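Fliltik Releases Version 7 of Its Activity Collar Software for Dogs and Cats

Update adds scratching, drinking and rest tracking for veterinary clinics and pet owners
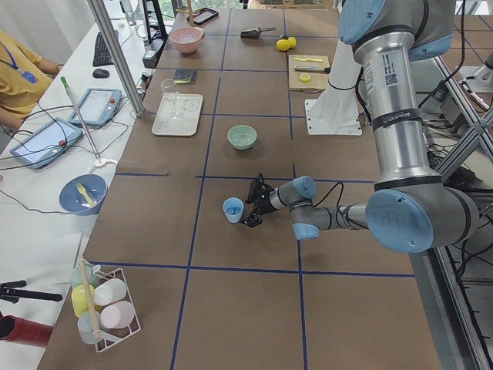

AVALTON (December) – Fliltik, a maker of activity collars for companion animals, today announced the release of version 7 of its collar software. The update extends the system from general movement counts to separate records for scratching, drinking, resting and head shaking in dogs, and for scratching and resting in cats. It is available to all clinics and households using the current collar model.

Earlier versions reported a single daily activity score. Version 7 classifies movement in 12-second windows and stores each window under one of the supported behaviors or as unclassified. Totals are shown by hour, by day and by week. An owner can export the record as a spreadsheet or share it with a clinic through the existing account link.

The classification model was trained on labeled recordings from 4,000 dogs and cats. Recordings covered 53 breeds of dog and were made in homes, kennels and clinic wards. Animals with a missing limb or a diagnosed movement disorder were left out of the training set, and the software displays a notice when either condition is entered in the animal's profile.

Changes in this release

Baseline period. The collar records for 12 days before any comparison is shown. The baseline can be restarted by the owner or the clinic after surgery, a change of diet or a move to a new home.

Night rest. Interruptions in rest between 10 p.m. and 6 a.m. are listed with their start time and length. Hours can be changed in settings.

Alerts. An alert is sent when scratching or drinking stays above the baseline for three days in a row. Alerts can be limited to the clinic account.

Battery. Data is now sent in batches once an hour. Owners who need live data can turn batching off, which shortens the time between charges.

Collar fit. The software checks for sensor rotation and asks the owner to tighten the strap by one hole if rotation continues for more than a day.

The records are intended to support a veterinary examination and do not provide a diagnosis. Increased drinking or scratching can have many causes, and owners who notice either should contact their veterinarian whether or not an alert has been sent.

Availability

Version 7 is delivered through the Fliltik phone application. The collar must be on its charger during installation. Clinics that use Plestska patient record software can import daily totals directly into the patient file. Collars of the first generation, sold under the Uddin name, will continue to report the daily activity score but cannot run the new classification.

Existing subscriptions include the update at no added charge. Records made with earlier versions are kept and are marked with the version number under which they were collected.

About Fliltik

Fliltik designs and sells activity collars and related software for dogs and cats. The company is based in Avalton.

Press and clinic inquiries: Fliltik Communications Office, Avalton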